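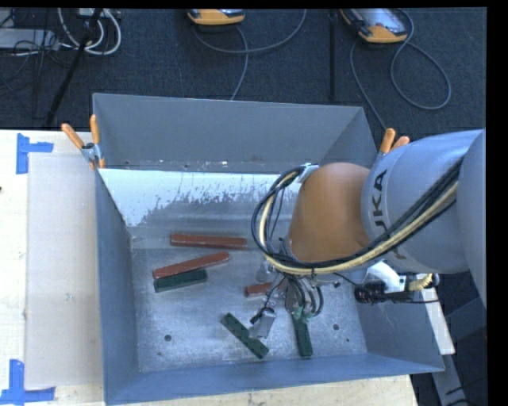 ## 4. Daily start-up of the picking cell

This section is for the people on the Vestby packing floor who work next to the cell. It replaces the leaflet that came from Voyle, which told you the arm would "free staff for better work" and left out how to clear a jam.

**Before you start:** read section 3 (stopping the arm). If you have not been shown the stop procedure in person, leave the cell alone and fetch your shift lead.

1. Check the stop button. Press it, see that the panel shows STOPPED, then release it.
2. Make sure the bin is clamped on both sides. Try to shift it by hand. If it moves, tighten the clamps and try again.
3. Look over the cables along the arm. Report any split covering or loose tie, even if the last shift ran without trouble.
4. Load the blocks in a single layer. The makers say the arm copes with a heap. Our own log does not agree.
5. Start Indix on the cell computer and choose **Slow run**.
6. Watch the first 50 picks from outside the marked line, then switch to **Normal run**.

> **Caution:** Never reach into the bin while the arm has power, even when it is standing still. It may be waiting for its next instruction.

### 4.1 When a pick fails

Indix tries each block again before it raises an alarm. After the alarm:

1. Press stop and wait for STOPPED.
2. Move the block away from the wall of the bin. Blocks lying flat against the side cause most alarms.
3. Write the alarm in the book as well as clearing it on screen. Stimell's monthly report counts only the alarms that needed an engineer — yours will not show up in it.

### 4.2 What to expect from your shift

The sales figure was 3,000 picks a shift. During the December trial we logged 159 stops that needed a person, and each one took somebody off the packing line. Plan for that. One person per shift is named as cell minder and should not be given a packing target as well.

**Note:** lifting has gone down, and people with bad backs have said so. Walking and waiting have gone up. If the minder's job is being squeezed in between other tasks, put it in the book and raise it at the Tuesday meeting.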